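Replaying teleop demos in sim and filtering out the bad ones

Quick writeup, mostly so I stop answering the same thing in chat. Covers the kitchen bottle task, multi-finger hand, one arm moving and the other parked. Should carry over to other grasp tasks if you change the checks in step 4.

What you need first
Turkoneck installed and able to open a kitchen layout. A folder of raw demos. Some disk space, the replays get big fast.

Why bother
We trained on all 2,000 raw demos at first. Policy learned to hesitate over the counter, same way the operators did. Then Szu-yu Hsiao replayed everything open loop and threw out whatever failed the replay. Better policy from less data. That's the whole method.

Step 1. Fix the physics rate
Set sim step to 500 Hz before anything else. Recording and replay have to match. If they dont match the fingers drift and you will waste an afternoon blaming the hand model. I did.

Step 2. Load the start state, not just the joint angles
Object poses too. Object velocities too, people forget those. Start state is the first entry in each demo file. Older files from Bristel keep it at the end – check before you loop over the folder.

Step 3. Replay the actions
Open loop, no correction. Feed recorded targets straight to the controller. Turn off any smoothing. Log contacts for every fingertip plus the palm. Run headless for the full batch, but render a handful from the hand-side view first and look at them with your own eyes.
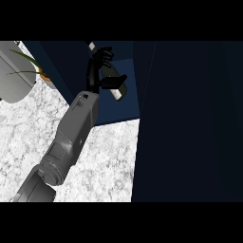 Drifted replays are easy to spot once you've looked at a few. Fingers close early, bottle gets shoved, hand carries on lifting air. Contact log shows it as one or two short spikes and then nothing.

Step 4. Apply the checks
Keep a demo only if all of these pass:
Thumb and at least two other fingers touching the bottle when the lift starts.
Contact held for 40 control steps in a row.
Bottle pose at the end of replay close to the recorded one. We use 2 cm, loosen it if your object is bigger.
No arm contact with the counter or cabinets. Hand brushing the counter is ok.

Don't add a check on tilt. Jinfeng Jiang tried it and it removed a lot of good grasps, bottle is often held at an angle and pours fine from there.

Step 5. Trim the idle time
Cut everything before the arm first moves, and after the last action that matters. Also cut pauses in the middle, but leave short ones around the grasp. The policy needs them, fingers take a moment to settle.

Step 6. Retrain
Same config as your baseline, same seed. Change only the data. Otherwise you can't tell what helped.

What we got
The filter dropped 218 demos. Most failed the contact hold, a few hit the cabinet. Success went up in the narrow spots next to tall cabinets, barely moved on open counter. Eluned Rowlands reran it with a different seed and saw the same pattern, so I beleive it. No real hardware numbers yet, planned for November.

Problems you may hit
Bottle jumps on frame one: start velocities missing, go back to step 2.
Everything fails: wrong physics rate, or the friction values got reset when the layout loaded. Print them.
Replay passes on one machine and fails on another: GPU solver. Use the CPU one for filtering, slower but it repeats.
Fingers pass through the neck of the bottle: collision mesh too coarse – rebuild it with more hulls.

Filter script is in the tools folder, takes the demo path and an output path. Ask Szu-yu about the contact log format, the one in the readme is out of date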